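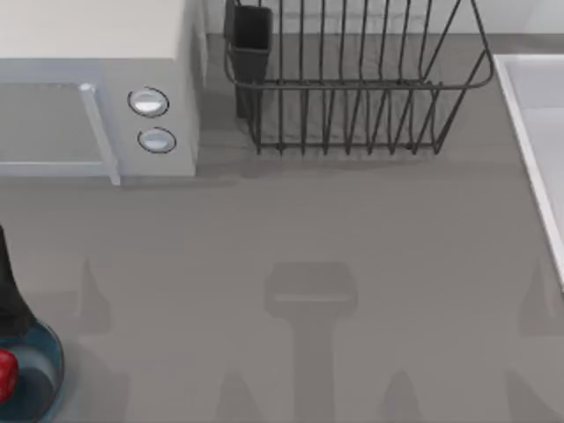 Rumaser kitchen sim - gallery

July 2020. Quick page, more later. Two-arm manipulation in simulation, policy trained on demos and then scored on the same counter with things moved. Work by Hạnh Lưu and Raghavendra Namboodiri, Castlow lab. Everything on this page is rendered, no real kitchen yet.

Short version of the result: a policy trained with varied lighting holds up when the light moves. The one trained under a single fixed lamp doesn't. We kind of expected that, but not the size of the gap.

Overhead view, kitchen counter. Microwave upper left, empty dish rack next to it, edge of the sink on the right. Both arms out of view, only their shadows on the gray.

Look at the gripper shadow low in the middle. Shadows like that are the whole point of the lighting runs. Fixed-lamp policy seems to lean on them as a position cue, we think. Raghavendra has a masking test half written.

Lower left, dark bowl with something small, red and shiny in it. Only partly in view.

How the runs were set up:

Demos: 100 per task, teleoperated, all by Hạnh. Same start pose for the arms every time.

Tasks: 4. Scored seperately, no averaging across them.

Lighting: 6 lamp positions in training for the varied set, one for the fixed set. Test lamps are never from either.

Seeds: 22 per condition. Overkill maybe, but the first few disagreed a lot and we didn't want to guess.

Counter layout gets shuffled at reset within limits. Microwave, rack and sink stay put.

What went wrong: shadow softness was set differently in the first batch of fixed-lamp demos. Found it late, threw the batch out, re-recorded. Old numbers on the Skaluris page are from before that so please dont cite them.

Still to do: textured countertops, a lamp that moves during the episode, and the same comparision with wrist cameras only. Wrist runs are queued behind the Cormier jobs, so October at the earliest.

Scene files and configs go up once Hạnh has cleaned out the hard-coded paths. Ask either of us if you need them sooner.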